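# Removing hard water marks from a marble-pattern tabletop

**Beril Dursun**

Our office has a shared work table with a white, marble-patterned surface. It was supplied with no care instructions. Over the winter a number of pale rings have formed where glasses and a kettle are set down, and ordinary dish soap does not remove them. The local water is hard; the most recent notice from the Toslow utility gave a reading of 272 parts per million.

I would like to know whether white vinegar may be used safely. The building manual recommends it for sinks but makes no mention of tables. The surface is a pattern with gray veining, and I have not been able to establish whether it is natural stone or a printed material. 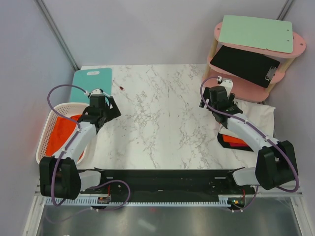 Kayode Nwankwo advised that vinegar should not be applied until the material is known. Natural marble is etched by acid, and the dull patch left behind is often mistaken for a further water mark. Look at the underside or at an unfinished edge. If the veins continue through the thickness, treat the table as stone. If the edge shows a thin layer over board, a mixture of one part vinegar to 12 parts water is generally acceptable — test it first in a corner, leave it for a minute, then rinse and dry.

For stone, use a cleaner marked as pH neutral and a soft cloth. Heavy deposits may need a polishing powder made for marble. Do not use scouring pads on either material.

**Yiğit Akyol**

Vinegar works fine. I have used it on the counter at home for years with no trouble.

**Saskia Baxter**

The previous reply does not state what the counter is made of, and I would not rely on it. I agree with the advice to check an edge first. Please also consider prevention. We placed cork mats on our tables in January and dry the surfaces at the end of each day, and the rings have not returned. Sealing will help on real stone, although it slows staining only and gives no protection against acid.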